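Print this page | E-mail this to a friend
Search the archive Go All sections

Two arms and one red block: a day at Tranmont
By Howard Marsden
Sep 25, 2026

Tranmont used to be a carpet warehouse. It is now a shared workshop with 424 members and, on open day, parking for maybe nine of them. I left the car by a tire shop, walked back past the woodworkers, turned down a free birdhouse, and found the robot people at the far end, where they have been kept ever since the business with the compressor.

The project is called Kostia. I asked what it stood for and got two different answers, so I stopped asking. Ülle Butkienė and Seo-ah Son started it in March with a secondhand arm and a plan to have it pick up a block and set it down where it was told. Six months on, that is still the plan. I say this with respect, as a man whose own garage door opener is in its third year of development.

Most of their money has gone into the dull parts. The total stands at $1475, and Seo-ah keeps the receipts in a coffee can. The target, on the other hand, is a circle drawn on a whiteboard with a marker. It is not a very good circle. Ülle says a perfect one would only give the software ideas.

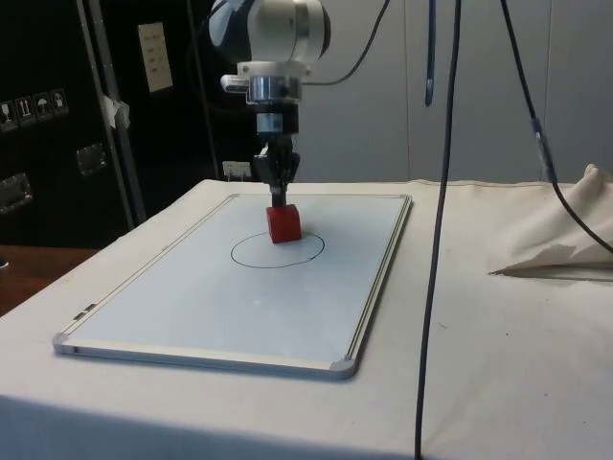 Preben Thorlacius thought they should have started with a bigger circle. You get the thing working at dinner plate size, he said, and you shrink it a little every week, and then at least you have a few good weeks to talk about. Ülle told him he was welcome to bring a dinner plate. He went off to look at the lathes.

The two-finger gripper does most of the day-to-day work. It goes down, it closes, it comes up, and when a run goes badly Seo-ah writes one word in a notebook she wouldn't let me read. Their goal for the summer was 100 clean placements in a row. I asked how close they had come and was offered a cookie.

I learned more about cables than I had meant to. If a cable pulls on the arm, even a little, the arm ends up somewhere slightly different from where it thinks it is, and you can lose a weekend blaming the code. They lost two. The fix was to hang things from overhead and leave plenty of slack, and I was told this with the sort of pride other people save for grandchildren.

Then there is the hand. Everybody who comes by wants to see the hand, and I was no better. It has proper fingers and a thumb, all black plastic with hex screws at the joints, and it makes the gripper look like a pair of salad tongs. It is also, Ülle says, a great deal more trouble. Two fingers can be open or closed. Once you add a thumb you have to start having opinions.

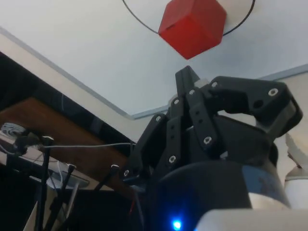 They have rewritten the grasping routine four times. The current version is called Milledix, after a brand of cough drop Seo-ah swears existed when she was a kid, and it runs to 800 lines, a good many of them comments addressed to whichever of the two wrote the line before. I read a few over her shoulder. Some were quite personal.

I stayed until they started putting chairs away. A boy in a dinosaur shirt asked whether the robot could do a backflip, and Ülle said it could do a block. He thought that over and asked if it could do two blocks. She wrote it down.

Tranmont is open to visitors again next month. Take the side entrance, and bring your own coffee.

Print this page | E-mail this to a friend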